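I want to stick up for the second-hand cup. I've been meaning to write this since my sister moved house and asked, quite kindly, why I own so many things to drink out of and not one pair that matches.

She'd just bought a set. Twelve of everything, from Rendora, all the same grey, all stacking into each other like traffic cones. They're perfectly nice! I drank tea out of one and the tea was fine. But I got home and looked at my own lot and felt a bit defensive, and when I feel defensive I tend to write eleven paragraphs about it, so get comfortable.

My favourite is a fat brown thing stamped Hrnčiar on the bottom. I've never found out whether that's a maker, a town or somebody's uncle. I got it at a car boot sale in a box with a broken whisk and a jigsaw, and the woman wouldn't split the box, so for a while I owned the jigsaw too (948 pieces, I did it over a wet fortnight, and it was meant to have a thousand). The handle on that cup takes three fingers properly. I have tried so many handles that take two and a half.

Now, the argument for sets is that they look tidy and you can have people round. I do have people round. What happens is they all go to the cupboard and choose. My friend Guðlaug Oddsson always has the blue one with the chip, and if somebody else has got to it first there's a small silence. You don't get that with twelve greys. Children are even worse, or better, depending on your view of children. They want the one with the duck and they'll wait for it to be washed.

The other argument is hygiene, which I've never understood. You wash it. It's been fired in a kiln and then it's been in very hot water with soap. People who'll happily use a cup in a café, where it's been in 100 mouths this month, go pale at the thought of one from the hospice shop.

I'll give the set people one thing — stacking. Mine don't stack. I've got 26 on a shelf made for far fewer, and getting one from the back is a job for a calm morning. I broke a lovely green one in exactly this way and I was cross about it for days. If you live in a very small flat, buy things that stack and don't listen to me.

Money matters too, obviously. The set my sister bought was £108, and she did say that quickly. I'd guess my whole shelf cost around half that, spread over years, and a good few were free because they were somebody's granny's and nobody in the family wanted them. That part makes me a bit sad. There are good solid cups in every charity shop in the country, priced at less than a bus fare, and we keep making more. I went past the big Trakano place on the ring road last week and there was a whole wall of new ones in the window, in four shades of oatmeal.

I know a cup isn't going to save anything. I'm not claiming that. I only think we've got into a habit of replacing the lot when one breaks, because the eleven left over look wrong. If they never matched to begin with, you lose one, you're annoyed, you sweep it up and you carry on. Then in July you're on holiday somewhere and you see a daft striped one in a window and there's a gap for it.

My sister came over again on the last bank holiday. She went to the cupboard, moved things about for ages and took the Hrnčiar. I had to have the one from the Zarstead garden centre with the slogan on it, and I said nothing, and I think I deserve some credit for that.

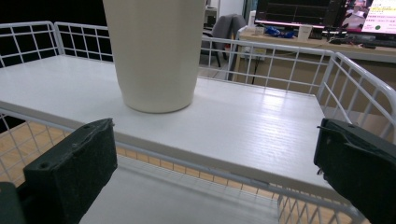 **Where should I start if I've only ever bought sets?**

Go to a charity shop with no list, pick up every cup by the handle as if it were full, and buy the one that sits best in your hand, whatever colour it is. Check the rim for chips with your fingertip before you pay.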